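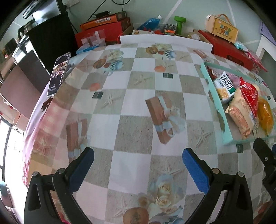 Living in a newly built house: tips for the first year
Homa Jalali
19/05/2024

Most new townhouses and duplexes go up fast, and the timber, plaster and concrete keep drying long after the keys are handed over. A few habits in the first year save a lot of patching later.

Let it dry slowly
Keep the heating low and steady for the first couple of months. Open windows on opposite sides of the house for 30 minutes morning and evening. Leave closet doors ajar, and keep furniture a hand's width off outside walls. A cheap humidity gauge is worth having. Ours in Cunddale read 59 percent in the upstairs hall the week we moved in and 41 by September.

Hairline cracks
Expect them over door frames and where walls meet the ceiling. Put a pencil tick at each end of the crack and write the date beside it. If it has grown past the ticks after a month, tell the builder. If it hasn't, leave it alone until the end of the first year and fill them all at once. Cracks wider than a credit card, or stepped cracks in outside brick, should be reported right away.

Doors that stick
Don't plane a door in the first season. Rub candle wax along the edge and tighten the hinge screws. Two of our three sticking doors freed up on their own by winter. The third needed a longer screw in the top hinge.

Keep a defects list
One notebook, one line per item: room, what is wrong, date reported, date fixed. Ours ran to 94 lines, mostly paint. Send the list in batches — builders lose track of single emails — and keep a copy of everything sent.

Paint and grout
Before the painters leave, ask for the leftover cans and write the room on each lid. Decant a little into a jam jar for touch-ups. Wait four weeks before wiping down new walls, and then use plain water and a soft cloth. Check the silicone around tubs and sinks every few months, as it pulls away when the framing shrinks.

Shutoffs
Find the water main, the gas valve and the breaker panel on day one. Tie a tag on each. Turn the water valve off and on twice a year so it doesn't seize.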